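From: Eduard Tichý
To: gripper-users list
Subject: Re: Two-finger or three for bottles out of crates?

Dear Erdal, and hello to everyone else who is still reading this thread,

Thank you for such a full message. I meant to answer it over lunch on Wednesday and then the afternoon got away from me, so I am sorry that this comes late and (you know me by now) rather long. I'll quote the parts I am replying to and leave the rest out, as the archive has it all anyway.

Erdal Öztürkmen wrote:

> We have the Fovov two-finger and the Sollow three-finger on loan until
> the end of July and can afford to keep one of them. The job is dull:
> lift single bottles out of an open plastic crate and stand them in a
> tray next to it. The supplier's table says both will do it. My trouble
> is with the crate walls. When the bottle stands near a wall, the
> Sollow wants more room to open than there is, and one finger comes
> down on the rim. The Fovov goes in neatly but the bottle swings
> between the fingers when the arm turns.
>
> Has anyone compared the two properly? And did you do it on the real
> cell first, or in simulation? I have a colleague who swears that
> contact in simulation is worth nothing, and another who will not let
> me near the real arm until I have shown it in simulation. I am
> caught between them.

Well, you have my sympathy, because I have worked with both of those colleagues, or at any rate with their cousins. I think each is right about a different half of the question, and I'll try to say which half.

We went through much the same choice here for the Plosten cell last winter. The job was a little different in that our bottles went on to a belt, but the picking end was the same: an open crate, bottle upright, gripper straight down from above, and not much air between the glass and the plastic. We also had the Fovov two-finger, and against it we had an older Canpolat with three fingers, which I gather is near enough to your Sollow in how it opens, though please don't hold me to that. We did simulation first and the real arm second, and if I had it to do over I would keep that order but spend my time differently inside it.

What simulation was very good for was reach and clearance. You can put the crate in any corner of the table, turn it, lift it on a base, put the bottle against each wall in turn, and simply let the thing run overnight. We ran 2424 picks that way across both grippers, with the crate position and the bottle position shifted a little each time, and what we wanted from each run was very plain: did anything touch that should not have touched, and could the arm get there at all without folding its wrist into a silly pose. The Canpolat was refused far more often than the Fovov, and nearly all of those refusals were the same story as yours, a finger on the rim or on the inside of the wall. It was a great comfort to learn that without bending anything. 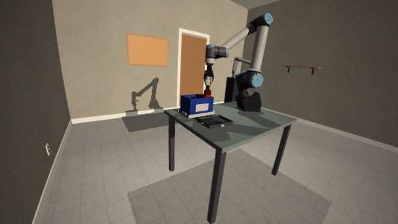 I would say, too, that it pays to look at the approach by eye every so often and not only at the numbers. Our log had a column for "clear" and "not clear", and for a week I believed it, until a student of ours sat down and watched a few dozen runs with a cup of tea and pointed out that the forearm was passing much closer to the crate's high side than any of us would allow on the real table. It was clear, by the log's lights. It was also nothing I would have stood next to. After that we added a margin round the links, and the count of good picks went down by a fair bit, which was a little painful but quite right.

So that is the half where your second colleague has the better of it. If the question is "will it fit", do please ask it in simulation first.

Now for the other half. On the swing of the bottle, I'm afraid I side with your first colleague almost entirely. We tried to get the simulated bottle to slip and tilt in the fingers as the real one does, and we could get it to do anything we liked. With the friction turned up it was as if glued, and with the friction turned down it shot out like a bar of soap, and between the two there was a setting that looked very lifelike and matched the real arm on exactly one speed. I spent two weeks on that, and I can't say I have anything to show you for them. The finger pads are soft, the neck is tapered, and the contact patch is small and changes as you squeeze. There may be people on this list who do this well (if so, do write in, I should love to know how). We could not.

What we did in the end was take a rather humble set of measurements on the real arm. Nothing fancy: one bottle, one crate, the same lift and the same quarter turn each time, a phone on a stand to film the neck, and a sheet of paper. We did 80 lifts with each gripper. We wrote down whether the bottle was set down upright, whether it had tilted in the fingers by an amount you could see, and whether anyone had flinched. That last column began as a joke but we kept it, and I have a soft spot for it still.

The Canpolat held the neck better, as you would think, with three points to hold it by. But the Fovov came a good deal closer once we had done 2 things, and I pass them on in case they help:

First, we gripped lower. We had been taking hold right at the top of the neck, as that was easiest to teach, and the bottle then hangs below the fingers like a bell and swings like one. Going down even a little way towards the shoulder made more difference than any change of pads. You need to check the finger length against your crate rim when you do that, and that check is again one for the simulator.

Second, we slowed the start of the turn and left the middle of it alone. Our arm had a rather sharp ramp by default. Softening it cost us very little on the whole cycle and took nearly all the visible swing away. I had been so busy comparing fingers that I had not once looked at what the wrist was being told to do, and I still feel a bit sheepish about it.

You also asked, further down:

> Is it worth putting a wrist camera on for the comparison, or is the
> fixed one enough? The fixed camera loses the bottle when the gripper
> is over it, as you would expect.

For the comparison itself I would leave the wrist camera off. It adds a cable and a bracket, and on the Fovov the bracket sits just where you would like your spare clearance to be. If you know where the bottle stands, because you put it there, then neither gripper has the advantage of better eyes and you are comparing like with like. Once you've chosen, then by all means put a camera on and see what it does for you. We did in the end, and we like it, but it would have muddied things badly had it gone on earlier. If you want to know beforehand whether the bracket will foul the crate, put a plain block of the right size on the wrist in simulation. It needn't look like a camera.

One more small matter, which is the controller. You didn't mention which one you are running, and I only bring it up because it caught us. The Canpolat reports "closed" when it has reached its force, and the Fovov (ours, with the firmware we had then) reported it when the fingers stopped moving. On soft pads those are not the same moment. For a day or so we were lifting a shade too early with one gripper and not with the other, and blaming the fingers. A short fixed wait after the close signal put them on an even footing. It isn't elegant but for a comparison I would do it again.

As to which you should keep: from what you write, I lean towards the Fovov, on the grounds that you can do something about swing and you cannot do much about a crate wall. If your bottles were always in the middle of the crate I would say the opposite without a blush. And if there is any chance that you'll be moving on to smaller crates, that settles it, to my mind.

I have the clearance runs saved as a plain table, 1796 rows for the Fovov and the rest for the Canpolat, with crate position, bottle position and the reason for each refusal. The split is lopsided, I know; we stopped running the Canpolat sooner when its refusals had settled into a pattern. I am very happy to send it to you or to anyone else who would like it. The column names are partly in Czech, for which I apologise in advance, but there are not many of them and I'll put a key at the top. The crate model I can send as well. It is only a box with ribs and a rim, though we did take care to get the rim height right.

Could I ask something in return? If you do run the Sollow against the rim before it goes back, would you note how far each finger travels outwards at the very bottom of the opening stroke, and not only at the widest point? I have never found that in a data sheet and I have always wanted it. With the Canpolat we measured it with a ruler, with one of us lying on the floor, and I wouldn't call the result science.

Do write again and tell us which way you went, and give my regards to both of your colleagues. I'll be at my desk most mornings before ten if you would sooner talk it over on the telephone.

With warm wishes,
Eduard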